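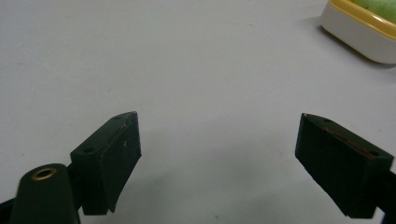

One reader asked whether bar soap can be rebatched in a microwave. It can, but a slow cooker scorches less.

Grate 14 ounces of plain soap into the pot and add three tablespoons of water. Cover and set to low. Stir every 15 minutes, gently — fast stirring makes foam.

When it looks like mashed potatoes, spoon it into molds and press out the air. Leave it overnight, then unmold.
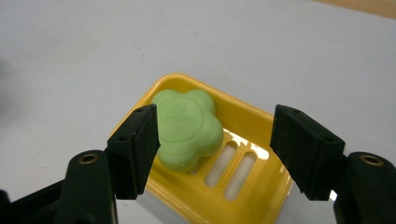 Mine stayed soft for weeks, a commenter from Plasberg wrote, and too much water is the usual cause. Stand the bars on a rack with space between them and turn them daily. Start using them when they no longer dent under a thumb.

Updated October 18, 2020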